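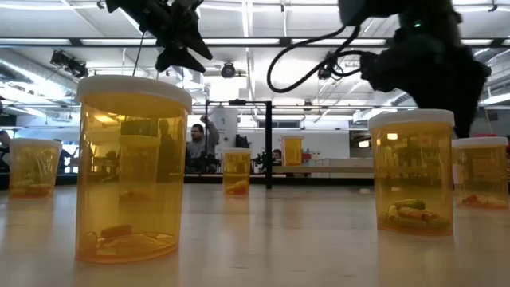 Teaching a Two-Arm Robot to Handle Pill Bottles by Remote Control

Pill bottles are my favorite thing to teach a robot right now. They're cheap, they're light, they tip over if you so much as sneeze at them, and the amber plastic does strange things to a camera image. If you can collect good demonstrations with pill bottles, you can collect good demonstrations with nearly anything that fits on a table!

I've been building up a set for a project we call Plustar, and this guide covers how I do it now, from laying out the table to throwing away the bad takes. I'm assuming you already have two arms mounted, some way to drive them by hand (leader arms, a pair of handheld controllers, whatever you like) and recording software that works. Ours is an in-house tool called Boslow, but nothing below depends on it.

What you need

Two arms with grippers
A remote control setup with one handle per hand
Amber bottles with lids, in at least two sizes
Capsules and tablets in mixed colors (expired vitamins are great for this)
A fixed camera, plus wrist cameras if you have them
A damp cloth
A notebook, a paper one

Step 1: Pick one task and write it down

Write the task as one sentence before you touch the controls. Mine for the first round was "The left arm picks up the tall bottle and puts it down next to the right-hand bottle." That's plenty. I know it's tempting to go straight for opening lids and sorting capsules, because that's the fun part, but start with moving a closed bottle from one place to another. You'll learn how your grippers feel on round plastic, and you'll have a working policy to show people by the end of the week.

Tape the sentence up where you can see it while driving. After an hour at the controls you will start improving the task without noticing, and half your takes will end in a different spot from the other half.

Step 2: Lay out the bottles

Put a tall bottle within easy reach of each arm. Then add the extras: a short one off to the side, a small one farther back, one or two with only a few capsules in them. The extras matter a lot. If your training data only ever shows one bottle, the robot learns "go to the amber thing," and the first time somebody leaves a second amber thing on the table it falls apart.

Vary the fill too. A heap of green and tan capsules looks very different through the plastic from a couple of orange ones lying on the bottom, and the weight changes how the bottle slides when a finger bumps it.

Leave the lids on for this round. Press each one down all the way and check it with your thumb. I spent most of an evening picking capsules up off the floor to learn that.

Step 3: Check the light

See-through amber plastic picks up everything in the room: ceiling lights, people walking past, your own shirt. A shiny tabletop doubles it. You can fight this with a matte mat and curtains, and for a first try that's a perfectly good idea. I've gone the other way and left the room as it is, since that's where the robot has to work in the end. Record some takes in the morning and some in the late afternoon, and let people move around in the background like they normally would.

Do wipe the bottles down, though. Fingerprints build up fast, and a smudgy bottle slips differently too.

Step 4: Warm up your hands

Drive for ten minutes with the recording off. Really! Open and close each gripper, touch the table lightly with both, go around a bottle without knocking it. Your first few takes of the day are always jerky, and the robot will copy jerky beautifully.

A few habits that help:

Come to a full stop above the bottle before you go down.
Open the fingers wider than you think you need.
Lower straight down, then close. Don't chase the bottle sideways.
Squeeze until it stops turning in the grip, and no more.
When you set it down, wait a beat before you open.

Watch the cables while you do this. A loop that hangs nicely at rest can sweep across the table when the wrist turns, and it will take a small bottle with it. Run each arm through its whole range once and fix the slack before you start.

Step 5: Record

Start every take from the same home pose, with both grippers up and open over the table. Hit record, do the task, return home, stop. Mine run 23 seconds on a good day. Much longer than that and I'm usually dithering over the grasp.

Move the bottles a little between takes. A finger's width is fine, and now and then make a big change, like swapping the tall ones or pulling a small one forward. I use a deck of index cards with sketched layouts and draw one whenever my imagination runs dry.

Keep the idle arm still. With two handles in your hands it's easy to let the resting arm drift, and then the robot thinks drifting is part of the job. I rest that elbow on the desk.

Step 6: Keep the good mistakes

You will fumble. If a bottle tilts and you catch it, or you miss the grasp, back off and try again, keep the take! Those recoveries are worth gold, and they're hard to fake on purpose. If a bottle falls over and rolls away, stop and toss it.

Out of 79 takes in my first round I kept 44. That felt harsh while I was doing it, but the policy trained on those was so much smoother than the one trained on everything that I've never gone back.

Step 7: Watch it all back

Play every take at double speed on the same day, while you still remember what happened. I make one mark per take in the notebook: keep, toss, or ask. The "ask" pile goes to whoever is free, and a fresh pair of eyes usually settles it in seconds.

Things I toss for: a bottle dragged across the table, a hand reaching in to fix something, a gripper pressing down on a lid, or any take where I forgot which bottle I was going for.

Where to go next

Once moving a closed bottle works, try a handoff from one arm to the other. After that comes holding the bottle with one gripper while the other works the lid, which takes far more patience and a good deal more data. I'm partway through that one now and having a great time with it. The lids that snap on need a firm pull at a slight angle, and I'm still working out how to make that angle come out the same twice in a row.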